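Skovow Cutting Board, Large
Kitchen Equipment - Preparation Surfaces
Supplied by Hestau Kitchen Furnishings

Product summary

The Skovow is a wooden cutting board for household kitchens, staff kitchens and teaching kitchens. It has rounded corners and a shallow groove that follows the edge on the upper face. The grain varies from one board to the next, and boards ordered together should not be expected to match.

The board is supplied in one size. A smaller board without a groove is sold separately under the name Sornov.

Intended use

The Skovow is suitable for bread, fruit, vegetables and cooked meats. Institutions that require separate boards for raw meat and fish should order these from the color-coded range. The groove holds a small amount of juice and is not intended to replace a carving tray.

Care and cleaning

Wash the board by hand in warm water with mild soap, on both faces. Stand it on its edge until it is fully dry. Do not soak the board or place it in a dishwasher.

New boards should be oiled before first use and again after 3 weeks. After that, one application every 3 months is sufficient for most kitchens. Use a food-safe mineral oil - cooking oils will turn rancid in the wood. Light knife marks may be sanded out along the grain.

Ordering information

Catalog number: 192
Boards per carton: 5
Delivery: 33 days from confirmation of order
Warranty: 3 years against splitting and warping under normal household use

Orders for schools and residences are handled by Yakubu Obi at the Idahosa office. Requests for November delivery should be submitted early, as the warehouse closes for stocktaking in that month.

Placement

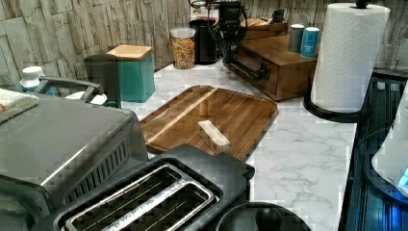
The Skovow should lie flat on a dry, level counter with its full underside supported. It may be set square to the counter or turned to suit the user. On a working counter, space is commonly shared with small appliances, and a board set diagonally directly behind a two-slot toaster, with its lower edge meeting the back of the appliance, should be drawn clear before cutting begins. Allow enough room for the knife hand on the side in use. A damp cloth under the board will prevent it from sliding on smooth stone, but must be removed when work is finished.

Boards should not be stored on top of a toaster oven or beside a burner. Sustained heat dries the wood and may open the joints.

Returns

Unused boards may be returned in their original carton. Boards that have been oiled or washed are accepted only under warranty.

Page revised 2026-04-22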